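Chantelle Ntuli wants people to seal less

December 9, 2022

Chantelle Ntuli has been finishing concrete floors for 30 years, the last 6 of them under her own name at Ngubane, the small firm she took over from her uncle. She came in from a job in Vilelau with dust still on her boots and asked if we could keep it short. We talked for most of the afternoon.

She started on warehouses. "You learned on big slabs where a mistake was one mistake among many," she said. "In a kitchen, the owner is going to stand on your mistake every morning and drink coffee over it."

Most of her work now is in homes. People call her after seeing a polished floor in a restaurant and asking what it would cost to have the same. Her first question is what is under the carpet. Often it is a slab that was never meant to be looked at, with old glue, paint and a patch where a pipe was moved.

"I tell them I can grind it and it will be flat, but the patch will still be a patch," she said. "Some people love that. Some people should buy tile, and I tell them that too."

She has strong views on joints. A slab moves, and if it isn't given a straight place to crack it will pick its own. Customers ask her to fill the joints so the floor looks like one piece. She will do it with a soft filler if the slab is old and has finished shrinking. On a new one she makes them wait.

"I had a man in March who couldn't wait," she said. "He got somebody else. Then he called me in the summer and wanted to know what it costs to dig filler out. It costs more than putting it in."

The same goes for sealer. She thinks most home floors get too many coats, put down too fast, and that the cloudy look people complain about comes from moisture that had no way out. Her own rule is two thin coats and a day between them, longer if the weather is damp.

Her biggest job this year was the Ekik furniture showroom, 3,197 square feet, done at night so the store could open in the mornings. She had 6 people on it and would not take that schedule again. "You can't judge a floor under work lights at three in the morning," she said. "I went back one afternoon as a customer and walked around looking down. It was fine. One corner I would do over."

She doesn't plan to grow the firm. Good finishers are hard to find, she said, and it takes a long time before she will leave one alone with an edge grinder.

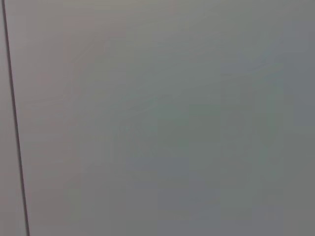 Dumisani Masilela writes that two thin coats were plenty on his garage floor, but that he would wait two days between them in a cold month, and asks whether she uses the same filler indoors and out.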